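Dallamwood Community Hall – electrical and fire safety checklist

Extinguishers, main hall: OK. Gauges in the green, tags current.
Exit signs: OK. The one by the kitchen is dim – replace the bulb.
Panel room: FAIL. Boxes stacked in front of the door again, same comment as January.
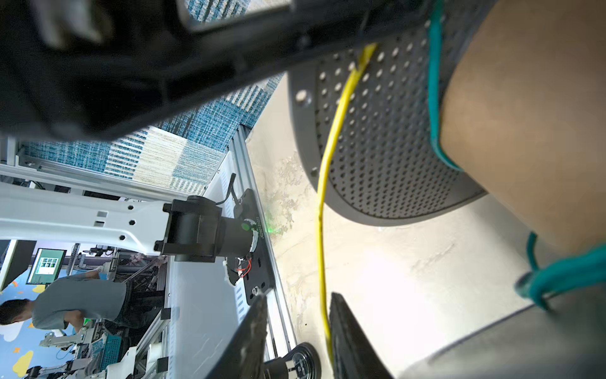
INDVILLE, March 5, 2024

Extension cords: OK for short-term use only. Keep them off walkways and unplug at closing.
Smoke alarms: OK, all sounded on test.
Stage outlets: FAIL. Cover plate cracked on the left side. Tape is not a repair.
Occupancy sign: reads 287, matches the permit.

Recheck of failed items in 95 days.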